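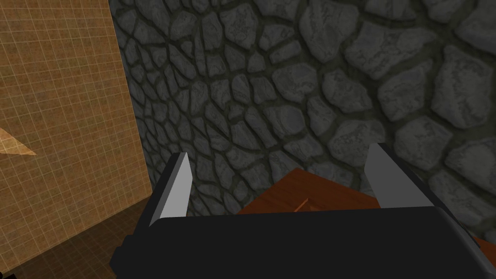 Did the Guo open day show that the company's gripper is ready for the warehouse floor? It showed that the gripper can work in a simulator, and the warehouse question was left for another time.

Search news Go

2024-04-19

Visitors who came to the Ustlow site expecting to stand next to a working arm spent most of the session looking at a screen. Guo, which has been promising a pick-and-place system since January, ran its demonstration entirely in software. The real hardware, staff said, is at the Prurkia plant and was not available for the day.

That is a fair way to develop a robot. It is a less convincing way to sell one. A simulated object weighs whatever the programmer says it weighs, and a simulated table never has a puddle on it. Guo's own handout says the control program, called Drakitz, has been through 2,000 practice runs. It does not say how many of those were on a physical machine, and when a visitor asked, the reply was that the figure would be "shared at a later stage." 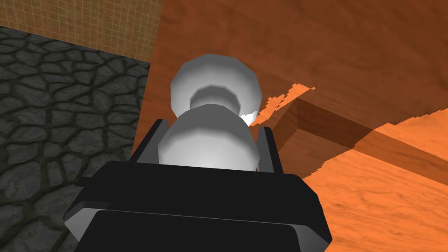 The handout is also quiet on what counts as a good run. Does the gripper have to lift the piece, carry it, set it down where it was told to? Or is closing two fingers on it enough? Staff gave different answers in different corners of the room -- one said a grasp, another said a full move from start to finish. Those are very different tests, and a buyer would want to know which one was used.

To be fair to Guo, the people running the session were open about the limits of the setup. They said friction is the hardest thing to copy, and that shapes with a narrow waist give the program a place to hold that a plain box would not. They took questions for longer than planned. They also agreed that odd room layouts and bare stone walls are of little interest to someone who packs boxes for a living.

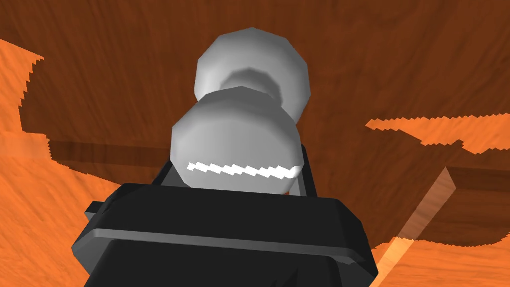 USTLOW NEWS | Business and Technology Desk

What they would not do is give a date. The plan calls for 3 more rounds of software tests, then a trial with 2 arms at Prurkia. No start was named for either, and no customer has signed up to host a trial after that. A slide near the end listed 13 tasks that Drakitz is meant to learn. Asked which of them it can do now, the presenter moved on to the next slide and came back to the question only when it was put a second time. "Several" was the answer.

Guo says a second open day will be held once the arms are running, and that visitors will be allowed to bring their own items for the gripper to pick up. That would be worth the trip -- if it happens.

Share 13 Comments 2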